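Home | Facilities | Procedures | Forms | Contact

Print this page | E-mail this page

Reading time: 5 minutes

Welomstead Manipulation Laboratory
Software Readiness Inspection, Two-Arm Station
Task family: thin-film handling (bag lining)

Inspection date: 9/12/20
Inspector: Hadiza Mohammed
Station software lead: Osaze Balogun
Reviewed by: Osian Kemeys

Scope

This checklist covers the control, perception, planning and logging software used at the two-arm station. Mechanical and electrical items are inspected under a separate form and are mentioned only where a software setting depends on them. Each item is marked Pass, Pass with comment, Fail, or Not inspected. An item marked Fail must be closed in writing by the station software lead before the station returns to unattended operation.

Section A. Control

A1. Controller starts in hold mode after a cold start. Pass.

A2. Joint speed limits in the active file match the signed limits sheet. Pass with comment. The values match, but the active file carries an old revision label. Mr. Balogun is to correct the label and reload.

A3. Loss of command stream brings both arms to a controlled stop. The limit is 300 milliseconds. Pass. Tested separately on the left arm, on the right arm, and on both together.

A4. Gripper closing force is capped in software for thin-film tasks. Pass with comment. The cap is applied at the task level. If an operator starts the gripper service by hand, the default cap applies, and the default is higher. Recommend that the lower value be made the station default.

A5. Two-arm tension check is active while both grippers hold the same item. Fail. The check runs only after the planner reports that the second grasp is complete. During the second grasp itself there is no limit on how far the arms may separate. See comment 1.

A6. Software stop button on the operator screen responds from every page. Pass.

Section B. Perception

B1. Camera-to-arm calibration is current and its record is on file. Pass.

B2. Bag detector version matches the version named in the task file. Pass.

B3. Detector separates the held bag from other bags in view. Pass with comment. See comment 2.

B4. Rim detector for the container reports "not visible" when the opening is covered. Fail. With a bag over the opening, the detector continued to return the last good rim position and gave it a fresh time stamp. See comment 3.

B5. Image stream timing is stable under full load. Pass. The stream was observed through a complete logging session with both arms in motion.

Section C. Planning

C1. Fixed surfaces are present in the collision model. Pass with comment. The wall panel, the floor and the shelving are modeled. The hook on the panel is not. Clearance over the hook is presently maintained by a height limit in the task file, and a person editing that file would have no way of knowing why the limit is there. A small keep-out volume should be added.
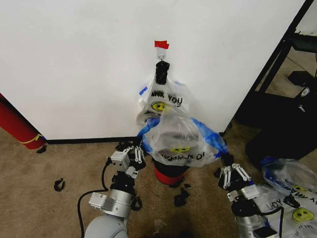

Two-arm station with a blue-trimmed clear bag held open between the grippers above the red container.

C2. Planner rejects a path that passes either arm through the other. Pass.

C3. Replanning is limited to 2 attempts before the task is handed to the operator. Pass with comment. The limit works. The message shown to the operator reads "Plan error" and gives no indication of which arm or which step is affected.

C4. Planner treats a held bag as an attached object. Pass with comment. The attached shape is a flat rectangle. A bag that hangs or folds well below the grippers is poorly represented by it. Acceptable for present tasks at present speeds.

C5. Return-to-rest path is checked with the grippers both open and closed. Not inspected. The test script was unavailable on the inspection machine.

Section D. Tooling and Records

D1. Session logs contain commands, joint states, images and software versions. Pass.

D2. Log storage gives a warning before it is full. The threshold is 400 gigabytes remaining. Pass.

D3. Replay tool reproduces a logged session without connecting to live hardware. Pass with comment. The tool opens with the live connection box unchecked, as required. It does, however, remember a checked box from the previous user. The Stultiteck replay build used at the other stations clears the box at each start, and the same change should be made in this build.

D4. Changes to the task file are reviewed by a second person. Fail. Two changes were entered and approved under the same account. Mr. Kemeys has been informed.

Comments

1. Tension check (A5). The present order of operations dates from the first Niruvness task files, in which the second grasp was always made with the first arm at rest. The current planner allows both arms to move during that step. The check should begin when the second gripper makes contact, and should end only when one gripper reports open. Yakubu Shehu has a draft of this change and will submit it for review. Until it is accepted, an operator must be present for all two-handed bag tasks.

2. Similar items in view (B3). Bags with the same "THANK YOU" printing and yellow smiley face may be on the hook, in the grippers and on the floor at one time. The detector draws its boundary from film edges and from printed areas, and printed areas alone are not enough to tell one bag from another. In the inspection runs the held bag was correctly selected by its nearness to the gripper positions. Operators reviewing labels should confirm the selected region by the grippers and not by the lettering, which may appear upside down or through clear film.

3. Rim position (B4). A stale position with a fresh time stamp is the more serious of the two perception findings. The planner has no means of rejecting it. Hüsnü Demirtaş is to change the detector so that the original time stamp is kept and a "not visible" status is sent with it. The planner must then pause the lowering step until a new position is received or the operator confirms the old one.

4. Floor clutter. Small dark pieces on carpet are ignored by the floor filter. No change is requested. The area should be cleared before calibration images are taken.

Result

The station is approved for attended operation only. Items A5, B4 and D4 are open. Item C5 is to be inspected when the script has been restored. The next full inspection is scheduled for October and will use the Dauda revision of this form.

Forms must be returned to the software office with the log reference attached. Corrections made after signature are to be entered on a continuation sheet.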